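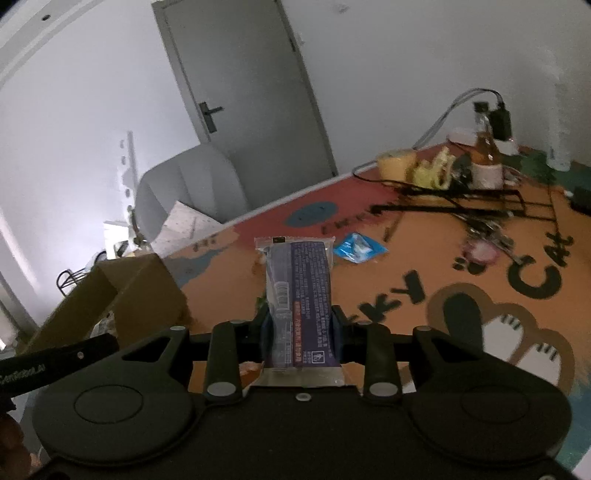 Where should I keep opened snacks?
In a tub with a proper lid, off the floor. A peg on the packet does for a day or so, not a week.

Can I leave snacks on the rug while I tidy?
Sealed ones, fine. Opened ones no – crumbs get right down in the pile and you'll be hoovering till bedtime.

What goes in the Jirora box?
Single wrapped snacks, small foil packets. No jars, no glass bottles, they go on the shelf.

How many packets fit?
30 if you stand them up. Fewer if you just chuck them in.

Label in or label out?
Out. Saves picking up every one to find the date. If the lable is in a language you don't read, write what it is on a bit of tape.

How often do I sort it?
Every 2 weeks. Oldest to the front, anything out of date in the bin.

Rug's sticky, what now?
Cold water, a drop of washing up liquid, dab it. Dont scrub. Let it dry flat before anything goes back on.

Soft toys and food on the same shelf?
Better not. Toys get a basket of their own – any old one.

Lid won't shut?
Too full. Take two out and eat them.

Still stuck?
Ask Margit Pálfi at the Dradosley shop, mornings are best.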